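Petition on the handgun transfer rules - is it worth signing?

Posted in: Firearms law and politics

stivia_north
I got the e-mail on Tuesday with the petition about handgun transfers. The counter shows 3578 names. My question is simple: does a petition like this change anything in Ottawa, or do they only collect our addresses?

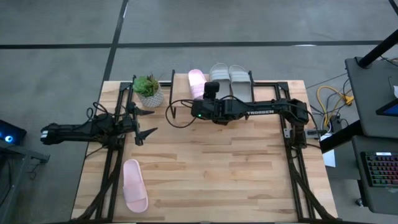 Prydderch
Sign it. A member of Parliament has to present it and the government must give a written answer. That is more than you get from shouting at the television.

stivia_north
Thank you. But the answer can be one paragraph which says nothing, or am I wrong?

Datorura
You are not wrong. I have read a few of those answers and they were all polite and empty. I would sooner write my own letter to my MP. Ours has an office above the pharmacy and her staff do read the mail. Last time I waited 30 days and received two pages.

Prydderch
Two pages of what, though? You can do both. It takes a minute to sign.

Norkelum
I disagree with the petition itself. I am a licensed owner, I shoot at a club with 200 members, and I think point four is badly written. It asks to remove the whole law, also the parts on smuggling which most of us support. Please read it before you sign.

stivia_north
I did not notice point four. English is my third language and legal English is maybe my fifth, so I went slowly and stopped at three.

Prydderch
Norkelum, every petition has a line somebody does not like. If we wait for the perfect text we will wait 13 more years.

Norkelum
Then we wait - or we write a better one. My name stays off it.

Datorura
I can post my letter here tonight if someone wants to borrow from it.

stivia_north
Yes please, I would like to see how you begin it.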